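Mohit Singhal doesn't trust a gripper that came back from the bench with a clean report. "Clean on the bench means it closed on a foam block," he says. "Snack bags aren't foam blocks."

Singhal looks after the hand-held grippers at Clokgate, which uses them to record people packing and unpacking boxes. I asked what looking after them amounts to. Pivot pins, mostly, and the ribbed pads, and cables. The written schedule says to check the pins every 800 grasps. He thinks the number was picked because it was round.

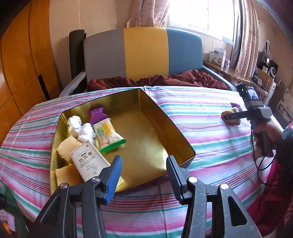

Two hand-held grippers at work by a box of packets and wrapped bundles.

His colleague Leen Sayegh defends the schedule, up to a point. She logged 341 grasps on one unit before its jaws stopped meeting squarely. "So 800 was wrong for that one," she says. "It might be fine for the others. I'd like more than one bad gripper before I rewrite anything."

Singhal would rather check by feel each morning: open the jaws, wiggle each finger, look for play at the pins. Could someone new do that? He shrugs. Sayegh says no, and that she has missed it herself.

They do agree about cables. A loop left hanging gets pulled, and the plug works loose well before the linkage does. Clokgate went through two in October. I asked whether a clip would fix it. "We have clips," Sayegh says. "They're in a drawer."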